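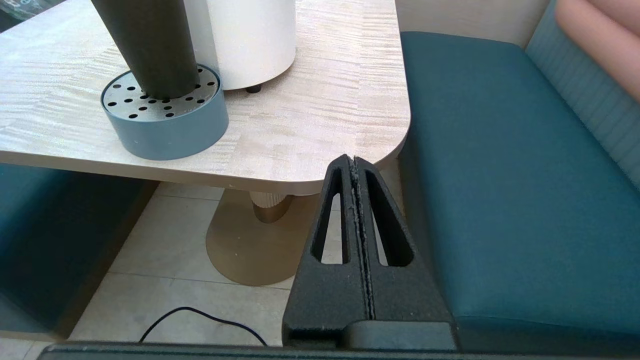 Fig. 4-1. Table and teal bench. Tall cylinder in its round base, black cable on the floor.

Section 4. Setting the table parts up at a booth

Read section 2 first if the parts are still in the carton. This section starts with everything out and the packing bags put aside.

Applies to the Porico table set when it goes on a pedestal table with a bench on one side. For a bar or a counter against the wall see the Abubakar supplement, different clearances there.

You will need
Small adjustable wrench
Soft dry cloth, plus one slightly damp
Tape measure
Cable clips, the flat stick-on kind
Small flashlight or a phone light
Tray or bowl for loose hardware

Time: allow a quiet half hour the first time. Second table goes faster.

4.1 Before anything goes on the table

1. Push down on each side of the table top. If it rocks, fix it now. Pedestal tables rock at the foot plate, not at the top, so look down there first.

2. Wipe the top with the damp cloth, then the dry one. Go with the grain.

3. Look at the edge band all the way round, corners too. A lifted band catches sleeves and cloths. Report it on the table sheet and choose another table.

4. Slide in on the bench and sit. Knees clear of the column? Good. If not, move the table out before you load it.

5. Measure 200 mm in from the edge on the bench side and keep that strip clear. Elbows go there.

Note: Rounded corners look like spare room. They are not. Measure from the straight part of the edge.

CAUTION: Never drag the table with parts standing on it. Two people, lift and set down. The wide foot plate will chip floor tile if it is dropped on a grout line.

4.2 Cable

1. Find the cable before you set anything down. Any cable on the floor, find out where both ends go.

2. Run it behind the table foot, on the side away from the walkway.

3. Leave a loose loop by the column. No tight bends.

4. Clips on the column only if it is smooth. They do not hold on fluting — use a soft tie instead, low down.

5. Keep it off the foot plate. Somebody will put a heel on it.

Do not plug in yet.

Note: Bench cleaning is with the cable lifted. Spray runs down the seat front and onto the floor. On tufted backs use a barely damp cloth along each rib, top to bottom, and let it dry before guests sit. Harier upholstery care sheet has the full list of what not to use, it is on the back page of the binder.

4.3 Round base and tall parts

Heavy items toward the middle of the table. Anything tall stays away from the open end where people slide in.

1. Set the round base down flat, perforated side up. Do not slide it into place. Lift, look, lower.

2. Check the small holes. Blocked ones get a soft brush. No pins and no toothpicks, the tips break off inside.

3. Hold the tall piece upright and lower it slowly. It should stand straight without being held. If it leans, lift it out and start again.

4. Turn it so the seam faces away from the guests. Looks only, makes no difference otherwise.

5. Parts on a small foot: lower them straight down, hand underneath until the foot is on the wood. Check that it sits flat and is not on the edge of a cloth or a menu card.

CAUTION: One hand on the base whenever you pull a tall part out. Base comes up with it sometimes and then drops.

4.4 Nuts, washers and the post

Most call-backs come from this part. Marlene Nguyen went through the Worovetti service notes for us and nearly all of them said the same thing, washer left out or washer on the wrong side. Go slow here.

1. Put all hardware in the tray. Check it against the bag label. If something is short do not borrow from another set.

2. Washer on first, then the nut. Finger tight only.

3. Hold the post upright from the side with your free hand and look along it from bench height. It wants to be straight both ways.

4. Start tightening with the wrench. Short turns, a quarter at a time, and keep the jaws flat on the nut so the 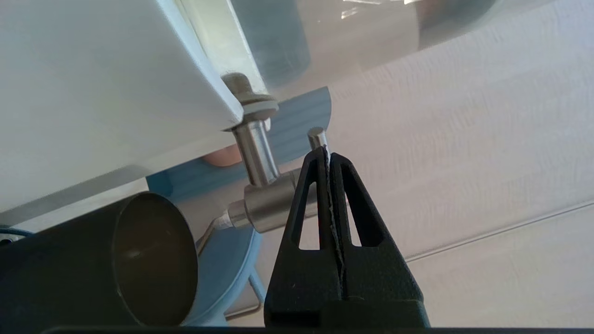 corners don't round off. Stop when the washer no longer turns under your finger. That is enough. Going further marks the panel and you cannot get the mark out.

5. Slide the clamp to height and snug it. Horizontal parts should be level by eye, no need for a spirit level.

6. Wipe polished metal with the dry cloth. Finger prints show badly under booth lighting.

7. Try the post gently, side to side. No play at the nut. A little give further out is normal and you should leve it alone.

Note: If the nut goes on crooked, back it off fully and begin again. Forcing it strips the thread and then it is a new post, four week wait.

CAUTION: Thin rods and pins stick out at about face height for a seated child. Turn them toward the wall side before anyone sits down, and leave them there.

4.5 Checking the fit at the box

Do this with the light, from low down. Looking from above tells you nothing, the box hides it.

1. Washer up against the lower edge of the box. No gap on either side of the shaft.

2. Look at the underside of the box. Should be clean. Scrapes here mean the nut was turned with the box loose.

3. Tube well seated in its holder. Push with a flat palm, do not twist.

4. Open end of the tube clear. Light in, look, done.

5. Bracket plate upright. If it leans, loosen, straighten, tighten again as in 4.4.

6. Keep soft items out of the space between tube and shaft. Cloths get left there more than you would think. 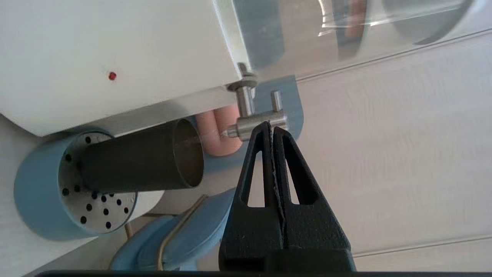 Fig. 4-2. Washer against the lower edge of the box, T-shaped fitting below it, light-blue bracket plate behind. Small red dot on the box.

Note: Figure is from one table. Yours may be turned the other way round. Go by how the parts touch each other, not by left and right.

Light-blue pieces scratch easier than the metal ones. Stack them on a cloth, never straight on the tiles, and do not put anything heavy on top. Curved ones lie best overlapping, same way up.

If a step does not pass, stop and fix it before the next one. Do not "come back to it later". Damilola Igwe had a whole row of booths to redo in December for just that reason.

4.6 Leftover film and paper

Protective film goes last, after tightening and before the final wipe. Peel from a corner, low and slow, pulling back along the surface. Then look at every seam, because that is where the torn bits stay. A remnant can be a thin whitish strip nipped in the join between two black parts, a small pale point at the top and a faint crinkly line lower down, as in the picture, and on black that line is what you see first. Might be film, might be paper, treat it the same. Ease the parts apart a little if they open, draw the strip out lengthwise, do not cut it. Tweezers with flat ends are fine. Blades are not.

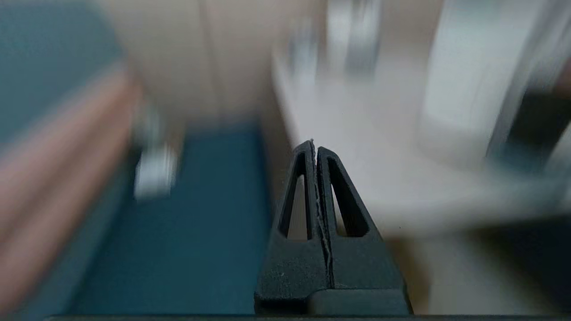

Wait to clean until the bits are out. A damp cloth pushes them deeper, and paper turns to mush and dries hard.

1. Run the light along each seam.
2. Pull what you find. Put it in the tray so you can see you got all of it.
3. Brush off pale flecks with a dry soft brush.
4. Final wipe, dry cloth.

4.7 Last look, then power

1. Edge strip on the bench side still clear.
2. Cable loop loose, off the foot plate.
3. Tall parts standing straight.
4. Nut tight, washer does not turn.
5. Tools off the table AND off the bench. Wrenches slide down behind the seat.
6. Plug in.
7. Sign the table sheet, write the table number next to your name.

4.8 If something is not right

Table rocks after loading: take everything off, go back to 4.1 step 1. Folded napkins under the foot are not a fix.

Post leans: washer missing or nut crossed. 4.4 from the start.

Tall part wobbles in the base: grit under it. Lift out, brush, lower again.

Tube works loose: it was twisted going in. Pull straight out, push straight back. If it is loose again the same day, ask for a new holder.

Marks on the table top: damp cloth with the grain, nothing stronger. Ask Abimbola Balogun before useing polish of any sort.

Part numbers and the order form are in section 6. Quote the 2000 series number from the bag label, not the one on the carton.

Section checked 2022-07-17, A. Baloch. Changes to Morenike Anozie please, in writing, with the step number.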